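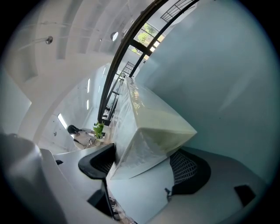

A reader in Sowah wrote to me in November that if people want quiet they should go to the library, and that an office is a place to talk. I have thought about that letter a good deal, and I still disagree.

The town of Nurville has 3,000 people and one shared office, on the second floor of the old Nekent building. I have rented a desk there for five years. Last fall the owners put up a sign allowing phone calls anywhere, at any hour. Before that, calls went in the hallway.

I don't think the old rule was harsh. Most calls are short, and the hallway has a bench. What the new rule does is hand the whole room to whoever is loudest. Seven members have asked for the old one back, and I signed the letter too.

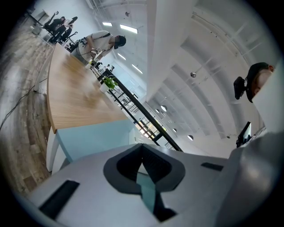
Dark hair and a black head-mounted device.

The owners say calls bring in business. Maybe so. But people also pay to get work done - reading, bookkeeping, writing a report that is due by noon - and they pay the same rent as the talkers.

My proposal is simple. Keep mornings quiet and let people talk after lunch. Try it for a month, and then ask the members again.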